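How to Check a Player Exclusive Colorway Before You Pay Resale

Most listings that say "PE" are hoping you won't ask what that means. A player exclusive was made for one athlete. Sometimes a version of it reaches stores later, and that store version is a general release with a nice story attached. Sellers blur the two on purpose, or they bought from somebody who did.

I'll use the Wustico Velberg as the shoe here. It comes up a lot, and I've seen the same team colorway listed as a PE, a sample and a "friends and family" pair in one afternoon.

Step 1. Find the style code
Look at the tag inside the tongue and the label on the box. They should match. On the store Velberg the code ends in 2253. If the seller shows you that ending and still says player exclusive, you're looking at a retail shoe. Ask for a close shot of both labels. A seller who sends only the box has told you something.

Step 2. Look at the size
True PEs are made in the player's own size, and few players wear a 9. A full size run is a store release, whatever the title says. One odd size proves nothing by itself, of course. Anybody can own one pair of big shoes.

Step 3. Compare the details, slowly
The things that usually differ are the tongue logo, the heel, the insole print and the lace tips. Player initials or a number on the heel get a lot of excitement. They shouldn't. A stitched number 19 costs very little to add, and custom shops do clean work now.

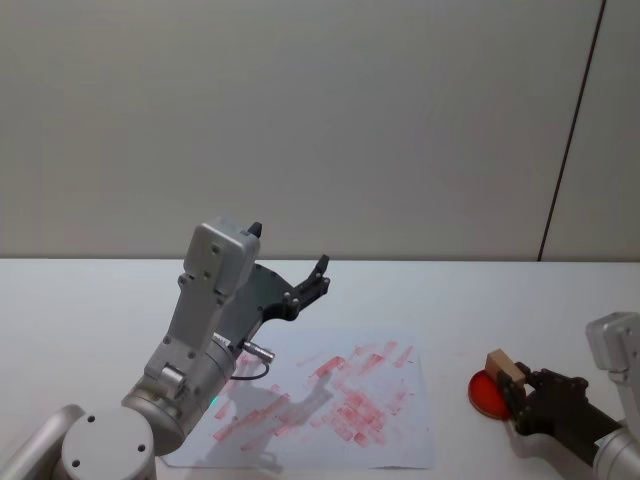

Color is where I trust photos least. Phone cameras push reds toward orange, and metallic gold can come out as mustard or plain tan depending on the light. Ask for the pair to be shot again somewhere dull, like a white tabletop with a plain gray wall behind it, so you have two neutral tones to judge the shoe against. If the wall looks tinted, so will the leather. Even then, I wouldn't swear to a shade from a screen.

Step 4. Ask where it came from
"A guy with the team" is not an answer. You want a receipt, a message thread or an earlier sale you can look up. The Vistcombe marketplace keeps its sold listings, so search the style code there and see whether the same photos show up under another name. I do this even when I like the seller.

Step 5. Don't lean on the authentication tag
A green tag from a service like Min says the shoe matches what they know about that model. With a real PE there may be very few pairs to compare it to. Read the terms. Some services say plainly that they don't verify player exclusives, and the tag looks the same either way.

Step 6. Price it as the plain version
Take what the general release sells for in your size and start there. Asking prices for the "PE" run about 70 percent higher, and I have yet to see the paperwork that earns it. If you love the colors, pay the retail price for them. If the seller won't move, save the listing and check it again on Tuesday. Plenty of them are still up, with a lower number and the word "rare" added to the title.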